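Framing stock and glazing update

The Volitz store closed its October count with 3,072 wooden frames on the shelves, down from 3,349 at the previous count. Most of the difference is small sizes sent to the Bidix branch. A further 124 frames are on hold for reglazing and will not be issued until the glass has been replaced.

Handling on the bench

Frames are to be laid flat on a clean tabletop before any fitting is checked or changed. Wipe the table first - grit under a varnished border leaves marks that cannot be polished out. Work on one frame at a time. Check the corners for gaps, then the inner lip, then the screws on any metal plate. Loose screws are tightened by hand only.

Glass is inspected at a low angle with a window or lamp on the far side. Reflected bars should run straight across the pane. A bend or a ripple in the reflection means the pane goes back to Odo for exchange, with the order number on the slip.

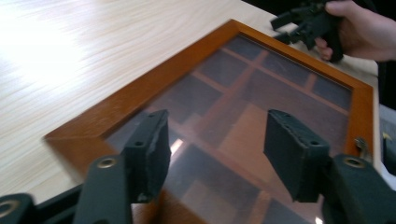
Spare parts

Jin has delivered 34 packs of metal fittings in the standard size. They are in the second drawer under the cutting bench. The wider plates are still on order - use the old stock for those until the next delivery, and write each pack taken on the drawer sheet.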